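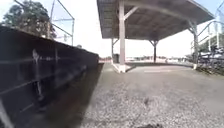

Ticket 61
Site: Drovlow Park, shelter and path
Opened by: Simin Daneshvar
Assigned to: Roya Dehghan
Date opened: March 7, 2002
Priority: 2
Status: open, waiting on quote

Problem as reported
Caller was pushing a wheelchair and could not get from the paving onto the asphalt path without tipping the chair back. She asked whether there was another way in. Second call the same day from a parent with a stroller, same complaint. Neither one gave an exact spot, so I went out to check the whole route.

Check 1: shelter
Slab edge is sound. Posts and braces look fine from the ground. No reports of roof leaks since last ticket. The dark covering on the fence is not part of this ticket — Kelemen has that contract, call them if it tears.

Check 2: path by the leaning palm
Walked this stretch both ways. Surface is coarse but I found nothing to trip on. The grass is ragged and thin along the right side and goes to brown patches where it meets the asphalt. Passed to the grounds crew for seed. The palm leans over toward the path. It was looked at last year and left alone, no change requested. 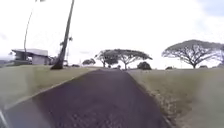

Check 3: bottom of the slope
Found it. The asphalt stops at a broken, raised lip and there is loose gravel and rubble in front of it. The edge is crumbly and bits came off under my boot. Raked the gravel up against the lip as a test and rolled the hand cart over it. The wheels dug in and the gravel spread out again. Not worth repeating. Weeds on the right side can be cut when the crew is there.

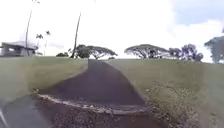
Work requested
Saw the edge back to solid asphalt, dig out the gravel, compact base, patch flush to the paving. Javar quoted 9 days out. Uter has not called back.

Notes
RD: Need 50 feet of barrier tape and two cones from the yard. Cones are signed out to Kelemen, asked for them back.
SD: Called both people back and told them it's logged. Told the wheelchair caller I'd ring again when the patch is in.
RD: Please leave this open until I've tried the cart on it.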